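Filed under: Automation / Manipulation and end effectors

Putting a lid on a tray: solved or not?

zhourani
Berge has asked me whether lidding a divided tray can be handed to a machine by February. Rigid tray, four compartments, raised cross divider, clear plastic lid. One arm steadies the tray, the other picks up the lid and seats it. A person does it without looking. My view is that the motion is easy and the contact is hard. The parts I expect trouble with:

1. Getting a finger under the lid. It lies flat on a smooth white top and there is no gap to start from. With two block-shaped fingers you have a lot of face and very little edge, and the approach has to be nearly parallel to the table.

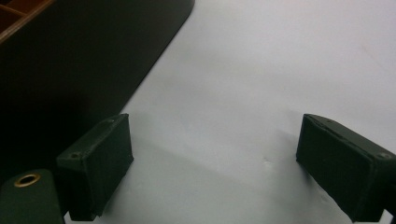

2. Seeing the lid at all. Depth cameras return the table through it.

3. Holding the tray without pushing it. Nothing is clamped and I'd like to keep it that way.

Interested in anyone who has this running for a full shift. Demos I have already seen.

kfrandsen
We have had lids running at Drodeo for two years, but in a fixture with suction cups, so you will say it doesn't count. Cycle time is 3 seconds. I would question why you want fingers for this. A flat, smooth, non-porous part is the best case for vacuum.

zhourani
It doesn't count. The same station has to move the tray afterwards, and next month it will be a different tray. If I wanted a fixture I'd have ordered one.

montse_t
The bimanual part is underrated. Everyone talks about the hand that moves and forgets the one that is bracing. Look at where the right gripper is here: jaws against the outside of the rim, pushing inwards, with nothing on the opposite side to push back.
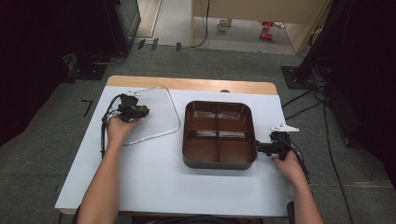

If the only reaction is friction with the table, the bracing force has an upper limit, and it changes with whatever is in the compartments. A person adjusts that without thinking. A policy trained on position alone has no idea it is happening, and you find out when the tray walks across the table. I would log force at the bracing hand before spending anything on a better camera.

kfrandsen
Or put a rubber mat under it.

montse_t
A mat is fine. It also changes how the lid comes up off the table, so you have moved the problem to item 1.

asdis_b
I don't agree that seeing the lid is still a blocker. We collected almost 2000 lidding runs at Dilolton with hand-held grippers and plain colour cameras, and the model picks up on the thin grey highlights along the edge. Of 1000 trials on the arms, failures from missing the lid were a small share. Most were seating failures: three corners down and one proud, after which the arm carries on as if it had finished.

What did hurt us was lighting. Glossy trays throw reflections off the compartment walls and those are far stronger than anything the lid gives you. Views from head height were the worst for it.

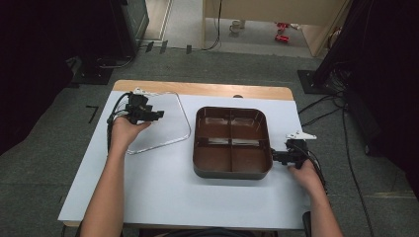
Re: lighting
swi_fedham
Same result at Fedham, although we fixed it with a diffuser over the bench. In a kitchen you can't. That is my objection to calling this household-ready. In our workshop I'd sign it off with a person checking seated corners. At home you have wet hands, a warped lid and a different lamp in each room.

zhourani
Useful, thanks. @asdis_b, was the corner check visual or force?

asdis_b
Visual first, which was poor. Then we pressed each corner in turn and read the displacement. It adds 11 seconds.

kfrandsen
So slower than the person by some margin.

asdis_b
Yes. It doesn't need to be quick if it runs overnight.

kfrandsen
It does at our volumes. I'd still use suction.

zhourani
I'll tell Berge yes for the pick, no for unattended seating, and ask for force sensing on both hands. Will post the bracing logs when I have them.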